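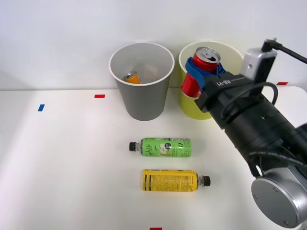 Dirceu Holanda reckoned we'd never get anyone to give up throwaway cups, and that we should measure something easier, like paper towels. We wrote his bet on the first page of our notebook and carried on!

Our project followed drinks at the Nivley canteen for 3 weeks. Gilmar Lopes and I emptied the bins after lunch and sorted what came out – a smelly job, but we learnt more from it than from any survey. The final tally was 1719 paper cups, far more than any of us had guessed.

In the second week we put a shelf of mugs by the tea urn, with a washing-up bowl next to it. Cup use fell by 27 per cent, and we were thrilled. It crept back up in week three, mostly on days when the mugs ran out before the late lunch sitting. Ademir Sales thinks a second shelf near the door would fix this, and we'd love to test it in July.

One weak point is that we didn't record cold drinks separately, so the juice drinkers (there are lots of them) are mixed in with everyone else. Dirceu now brings his own mug, although he says the bet still stands.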